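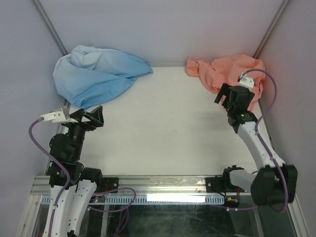

Lutance to extend textile collection and sorting service to Cernham

8 June 2021

Lutance, the textile recovery company, will open a household collection and sorting service in Cernham in November. The service will take worn and unwanted fabric from homes, schools and small businesses in the town, and will replace the monthly collection now run from the Radwan depot.

The new sorting hall will occupy 778 square metres of an existing warehouse on the Geline industrial estate. The lease has been signed. Fitting out begins once the fire survey is complete, and the hall will be handed over in 2 stages: the receiving bay first, then the grading lines and baling area.

Residents will be able to leave fabric at 11 collection points. Each point will have a covered steel bank with a sloping chute, emptied twice a week. A list of sites will be sent to every household before the service starts.

Accepted items are clothing, bed linen, towels, curtains, tablecloths and cleaning cloths. Items may be torn, faded or stained with ordinary household dirt, but they must be dry and bagged. Duvets, pillows, carpet, underlay and anything marked with paint, oil or solvent will not be accepted. Shoes should be tied in pairs and placed in a separate bag.

Material arriving at the hall will be weighed and then graded by hand. Wearable clothing goes to resale. Cotton and cotton-rich fabric that cannot be worn is cut into wiping cloths, with buttons, zips and heavy seams taken off beforehand. Wool is kept apart by colour so that it can be pulled and respun without dyeing. Mixed fibres that meet none of these grades are shredded for use as filling and sound insulation.

Damp loads remain the most common cause of rejection at Radwan. A single wet bag can spoil the rest of a bank within days, and mildewed cotton is of no use for wiping cloths. The Cernham banks will have a raised floor and side vents — a change from the older pattern — and drivers will carry a moisture meter on each round.

Lutance expects to handle around 200 tonnes of fabric at Cernham in the first full year. Quantities received, graded and rejected will be published each quarter by weight.

The Radwan depot will stay open for trade customers. Its opening hours and charges do not change. Existing collections in Cernham will continue on the present timetable until the new banks are in place.

Businesses wishing to host a collection bank should apply in writing to the Lutance site office at Radwan. A hard, level surface with lorry access is required.

Ends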